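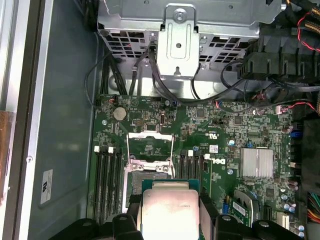
Cached Credentials on Shared Laptops: A Review of Our Settings

Posted 3 Dec 2025 by Ebenezer Agbeko

Windows stores a verifier for the most recent domain logons on each computer, so that a person can sign in when no domain controller can be reached. The number kept is controlled by the policy setting "Interactive logon: Number of previous logons to cache." The default on client systems is ten. Many hardening guides recommend a lower figure, and auditors frequently ask for it to be reduced to zero. I was asked to do exactly that for the Perkside office, and I would like to record why the request was granted only in part.

The Environment

Perkside has 736 domain accounts and a pool of laptops that staff sign out at the front desk. The pool serves three groups: office staff, who are nearly always on the internal network; field inspectors, who may be without a connection for an entire shift; and trainers, who present at customer sites and use whatever guest network is available. The branch at Kernholm has no domain controller of its own and depends on a single link to the main site. That link was down on 11 occasions last year, mostly for short periods.

What the Cache Does and Does Not Contain

The stored value is a salted and iterated hash derived from the password. It cannot be passed to another server in the way that an NTLM hash can. An attacker who obtains it must guess the password offline, and the process is slow for each guess. A weak password will still fall. The risk is therefore tied closely to password quality and to whether an administrator has ever signed in interactively on the device.

This last point was the source of our real difficulty. Under our former practice, support technicians signed in to pool laptops with privileged accounts in order to install printers. Their entries then remained in the cache until enough other users had pushed them out. On a laptop that was seldom borrowed, that could take months.

Settings Adopted

Desktops at the main site: the value is zero. These machines are wired, and if no domain controller is available there is little useful work to be done on them in any case.

Pool laptops: the value is 4. It was chosen after a review of the sign-out log, which showed that a laptop rarely passes through more hands than that between visits to the office.

Desktops at Kernholm: the value is 5. I would have preferred a lower figure, but the morning shift and the afternoon shift share desks, and a link failure at the wrong hour would lock out one of them.

Privileged accounts: all members of the administrative tiers have been placed in the Protected Users group, for which Windows does not create a cached verifier at sign-in. They are also denied local logon on workstations by Group Policy. Support staff now use a separate local account whose password is rotated automatically.

Problems Encountered

A reduced cache count does not help a user who has never signed in to the device. Two trainers collected laptops, went directly to a customer site, and were unable to log on. The sign-out sheet now instructs borrowers to sign in once at the front desk before leaving the building.

The second problem concerned the VPN client, Flerneck, which we had assumed could connect before logon. It can, but only when the machine certificate is present, and about a third of the pool laptops had been imaged before certificate enrollment was configured. Those devices have been enrolled again.

A third matter remains open. The inventory tool, Wumbei, reports the configured value from the registry as a string and compares it with a number, so that every compliant machine is listed as noncompliant. I have opened a case with the vendor. Until it is resolved, the monthly report should be read with the registry export beside it.

Checking the Value

The effective setting can be read from CachedLogonsCount under HKEY_LOCAL_MACHINE\SOFTWARE\Microsoft\Windows NT\CurrentVersion\Winlogon. A restart may be needed before a changed value is applied. Readers who intend to set it to zero should first confirm that they hold a working local administrator password for each affected machine, and should test that password with the network cable disconnected.

Comments on this post are open until the end of December.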